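The Protard Countertop Ice Maker, Ten Months In

07/11/2020

I bought the Protard back in January, which everyone in my house thought was hilarious. Who buys an ice maker in the middle of winter? Well, me, because it was marked down and because I had just spent the holidays hauling bags of ice home from the gas station in my own trunk. One of those bags split. If you have ever vacuumed gas station ice melt out of a trunk liner you'll understand the mood I was in when I placed the order.

A few of you have asked what I think of it now that it's been through a whole summer, so let's get into it.

First, the background. Our fridge has an ice dispenser and it died two years ago. The repair quote was silly. We went back to trays, and trays are fine if you live alone and drink one cold thing a day. We are not that household. We are an iced coffee at six in the morning household, and a big jug of tea on the table all afternoon household, and the person who takes the last cubes never, ever refills the tray (I have my suspicions and I will keep them to myself).

So I looked at three machines. The Protard was the small one. The Howlader was the big shiny one with the drain hose, and it cost $499, and I could not make myself do it. Then there was one from Zarnoneck that a lot of people seem to love, but it was out of stock everywhere and I am not a patient woman.

Setup

Pretty easy! You take it out of the box, pull off what feels like a mile of blue tape, and let it stand upright for a day before you plug it in. I did wait the full day. I want credit for that. After that you rinse the inside, run a couple of batches, and throw those batches away. The manual says to throw away two. I threw away four, as the first few cubes tasted like a new shower curtain. By the fifth batch it was gone and it has never come back.

The manual itself is not great. It's a single folded sheet with tiny print, and the part on cleaning looks like it was translated twice. There is a picture of the drain plug with an arrow pointing at something that isn't the drain plug. I found it in the end, on the bottom at the back, under a rubber flap.

The ice

It makes bullet ice, the little thimbles with a hole up the middle. You get a choice of small or large. Small is pointless, it melts while you look at it. Large is good. The first batch drops in 10 minutes, and then it keeps on going until the basket is full and a red light tells you to come empty it.

If you are picturing clear, hard cocktail cubes, please adjust your hopes. These are cloudy and a little soft on the outside. In coffee they are perfect. In a short drink they water things down fast, so for that I still use a silicone tray of big cubes, which I make the night before when I remember. My sister-in-law crunches the Protard ice straight out of a cup all evening like popcorn, so there's an audience for it.

One thing I did not understand before I bought it: the machine is not a freezer. The basket isn't chilled. If you leave the ice sitting in there it melts, drips back into the tank, and gets made into ice again. Kind of clever, kind of annoying. What I do now is run it for a couple of hours in the morning and dump each basket into a big zip bag in the freezer. By lunchtime I've got enough for the day, and then I turn it off and enjoy the quiet.

The noise

OK, the noise. It hums. I can live with a hum, it's like a second fridge. But every batch ends with a clatter when the cubes fall, and then the little shovel arm scrapes forward and pushes them into the basket, and there's a squeak at the end of the push. A squeak! Every time! For the first month I'd be on the phone and people would ask what on earth I was doing over there.

I dabbed a bit of food-safe grease on the rail in May and the squeak got better for a while. It's back now. If you have an open kitchen and you like to watch TV at a normal volume, think hard about where you'd put this thing. Ours started out next to the toaster and got moved to the laundry room inside of a week.

Cleaning

This is where I get grumpy. You need to drain it every day or two, and draining means picking up the whole machine, full of water, and holding it over the sink while you wrestle the plug out. It isn't heavy exactly, but it's an awkward shape and there's nothing to hold on to. I've soaked my socks more than once. The Howlader has that hose. I think about that hose a lot.
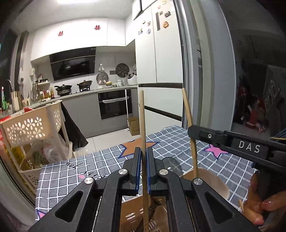 Every couple of weeks I run a cleaning cycle with water and a splash of white vinegar, then two rinses with plain water. We have hard water here, so if I skip it I get white flakes in the bottom of my glass. Harmless, I'm told, but not what you want to hand to a guest. I tried the Nirkska descaling tablets too, since I had a box left over from the kettle. They worked better than the vinegar and rinsed out quicker. They also cost more, so I alternate.

Dry it with the lid open when you put it away for more than a few days. I forgot once when we went to the lake, and when I opened it up it smelled like a wet dog had been living in there. Two rounds of tablets fixed it.

Did anything break?

Sort of. In July the "add water" light came on and stayed on with a full tank. I unplugged it, wiped the little float in the tank with a cotton swab, plugged it back in, and it was fine. It's happened twice more since then and the swab trick has worked both times. I did write to Protard customer service the first time and got a reply in two days telling me to unplug it and clean the float, so at least we agree.

The lid window has a hairline crack in one corner. That one might be my fault, as a cast iron pan was involved. It doesn't leak and I've stopped noticing it.

The scoop that comes in the box is junk. Flimsy plastic, too shallow, and the handle is so short your knuckles end up in the ice. I use a metal measuring cup.

Would I buy it again?

I think so, yes. At full price I'd grumble. At 30 percent off, which is what I paid, I'm happy. We must have made 1,000 iced coffees' worth by now (OK, it feels that way) and I haven't bought a bag from the gas station since it came into the house.

Who should get one: people with a dead fridge dispenser, people with a camper, anybody who hosts in the backyard and has a plug nearby. Who should skip it: people in small apartments with thin walls, people who want fancy clear ice, and anyone with a bad back, on account of the draining business.

I'd give it four stars out of five for the ice and two for the plug. If Protard ever puts a hose on this thing I'll be first in line, and my old one can go to my sister-in-law, who has already asked for it twice.

Next up I'm going to do the milk frother, which I have a lot of feelings about. If you've got an ice maker you love, especially one that drains without a bath, leave me a comment with the model. And if you know how to stop that squeak for good, please, I am begging.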